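**Slide 4: the recycling claim**

- Start slow. Ask who in the room rinses yogurt cups. Wait for hands.
- Prever's brochure says its packaging is "fully recyclable." Read it out loud, twice. Recyclable where? By whom?
- Nolthorpe sorting plant, my visit in June: foam goes in the reject pile. Dehua Zou runs the line there and was blunt about it. Too light, too bulky, no buyer.
- Over 50 towns send their bins to that plant. Few print "no foam" on the lid.

**Slide 5: the survey**

- Anju Bhatt asked 251 households what they do with foam. 60 put it in the curbside bin and felt fine about it. I'd treat that number as low. People fib about trash.
- Don't get dragged into the Roloritz pilot. They collected 1,135 pounds and won't say where it went. If pressed: "I asked twice, I'm still waiting."

**Slide 6: leave up during questions**

- White foam, the kind everyone has in the garage. Don't talk over it.
- Someone will ask this one, so have it ready: 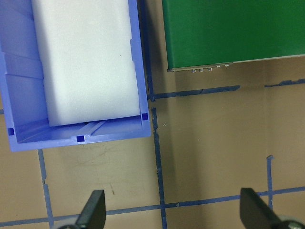
Does a number inside the triangle mean my town will take it?

The number only tells you what kind of plastic it is, so check your town's own list.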